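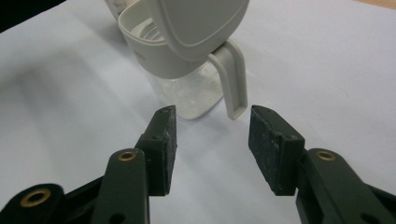 Jérémie Pruvost made five films in eight years, and the only one most people can find is the one he liked least. "Clonis" played drive-ins and late-night television in a cut that dropped the whole second reel, so the chemist who dies in the first scene walks back in half an hour later with no explanation. Viewers took it for a twist.

The full version runs 96 minutes and makes more sense, though it is slower. Pruvost shot it in Darport one February, mostly in a closed cannery, and the cold shows on the actors. Ogura, the doctor who copies his patients, is a tired man with unpaid bills, closer to a small-town dentist than to the mad scientists the distributor wanted for the poster.

He came back in "The House at Dullow," played by a different actor and ten years younger. Pruvost never bothered to square the two pictures. The second has the better score and a very good fire, but the middle drags badly once the police arrive.

A restored print of "Clonis" was screened on 7/27/22 to a house of 2,402, the biggest crowd the film ever had. The missing reel is still scratched in places and the sound drops out twice during the cannery chase.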